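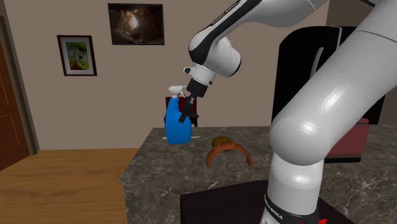 Blue spray bottle at the far corner of the stone counter.

Home Reports Recipes Partners Contact

Onari smoothie and soup line: progress to June

To: Eduardo Quintela, Parkidura fund

You asked for a plain account, so I'll start with the carrot-ginger soup. It isn't ready. The Zamudio kitchen has made 16 batches and I would serve 6 of them to a paying customer. The rest separated in the fridge overnight, and the supplier's claim that a longer blend would cure this has not held up in our hands.

The green smoothie is better. We dropped the kale for spinach, cut the apple, and tasters stopped complaining about grit. Whether they'd buy it is another matter. Our 30 tasters got it free, and people are kind about free drinks. I'd put little weight on their scores until we charge for a cup.

Werkholm lent us the bigger blender. It saves nearly 15 minutes a batch, but it also warms the fruit more than I like, and the banana turns brown sooner. I've asked for a slower setting and have had no answer.

Money is on plan, mostly due to the bottling trial being put off. Please don't read that as a saving.

Next: the soup again, with less stock and some cooked rice to hold it together. I have doubts about the rice. If it fails I'd suggest dropping the soup and putting what's left into the smoothie and the beet juice.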